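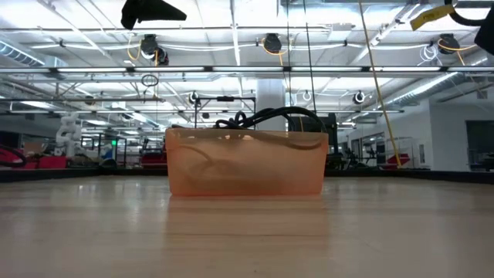

Azadeh Ghasemi wrote back after the last version of this guide to say that the arm was the easy part of her budget, and that cables, bins and power drops ate the rest. She's right, and I've moved all of that up front. So before you get to unpacking your Statley, please read this section with a pencil in your hand!

2. Planning what to buy

2.1 Before you ask for quotes

1. Write down the one job you want the arm to do first. Mine was putting things into bins and taking them out again, and I still think that's a good starter job.

2. Measure your table. The Statley base needs a clear patch 32 inches deep, and you'll want more on the side where your parts come in.

3. Look up. If you have a ceiling you can hang cable reels from, price those before you price floor channels – I did it the other way round and paid twice.

4. Ask whoever runs your building how many circuits you can have. Do this early. I asked on a Tuesday and got my answer in February.

Note: Loose cable is a harder first task than a box or a block. It bends, it springs back, it loops up over the rim of whatever you put it in. If cable is your real job, say so when you ask for a gripper quote.

2.2 Building the budget

1. Start with the arm, the controller and the stand. Sunetti sells these as one bundle or separately, and the bundle leaves out the stand, so check.

2. Add the gripper. I use the Cider, and my friend Keyvan Ahmadpour swears by the Swati (we've stopped arguing). Either one bolts straight on.

3. Add bins. Buy 2 sizes and plenty of each. Color matters more than I expected, and so does see-through plastic, so get one sample of each kind and try it with your own camera and your own lights before you order the full 30.

4. Add power and data cables, reels, tags and ties. My list came to 23 lines for this alone.

5. Put in something for the tabletop. A glossy top gives you reflections, and you may end up wanting a mat.

Caution: Don't order the longest cable "just in case." Extra length has to go somewhere, and a loop within reach of a moving arm can snag. Measure the run with the arm at full stretch, then add the slack shown on your quote sheet.

2.3 Placing the order

1. Order the stand first. It has the longest wait.

2. Hold off on spare gripper pads until you've run the arm for a few weeks and know which ones you wear out.

3. Keep every quote in one folder, with the part numbers – you'll need them for the warranty form in section 6.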